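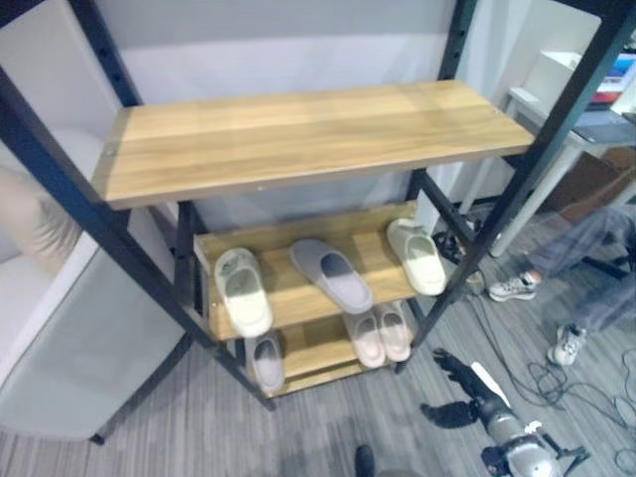 The Trirkden is a portable dance floor for companies who perform in foyers, galleries, school halls and other places that were not built for dancing. We made it first for our own work, and from September we sell it also to other groups. Between performances the floor is in rolls, and the rolls need a dry place where nothing presses on them. An open shelf unit with a black metal frame and light wooden shelves is good for this, if the plank is as long as the roll. When the back posts have a column of small holes, as on many such units, you can change the height of the shelves and give the thick rolls more space.

What is the Trirkden

It is a vinyl surface on a thin layer of foam. One side is black and matte, the other is light gray. You can dance on both sides, barefoot, in socks or in soft shoes. We do not recommend it for tap or for flamenco, because the nails leave marks in the vinyl and the foam takes away the sound.

One roll is 200 cm wide. The length we cut after your order, so please measure the room before you write to us, and measure also the doors. Many foyers have columns, and for columns we can cut a round or square opening. This takes some more days.

How it feels to dance on it

The surface holds the foot a little, but you can still turn and slide. Choreographer Morena Dal Bello used the first version for her duet Lombardi, which has long parts on the knees and on the back. She asked us for softer foam, and we changed it. The version we sell now is the one she tours with.

For jumps, please remember that the Trirkden is not a sprung floor. If the ground under it is stone or concrete, put it on our wooden base Dekaveck, or on another base with some spring. For big jumps over many rehearsals we would always ask for the base.

Laying the floor

Two people can lay it. Sweep the ground well, open the rolls and let them rest until the edges lie flat. Then close the joints with dance floor tape, first in the middle and then toward both ends. Do not pull the tape while you put it down, or it will come up again during the performance.

After the performance take off the tape the same evening. Roll the floor on its tube with the dancing side out, and tie it with the two straps. Never fold it.

Cleaning

Warm water and a flat mop are enough. Rosin and body oil go away with a mild soap without wax.

Price and orders

One roll in the standard length costs 252 euros, with tube and straps. The complete set for a small stage, with the Dekaveck base and transport boxes, costs 3,172 euros. Delivery is calculated for each address. Independent dancers can also rent the set for one production, please ask for the free dates.

Questions and orders: Rebecca Serra, Nurkton Stage Floors. She answers in English and Italian.

Prices updated 12 December 2025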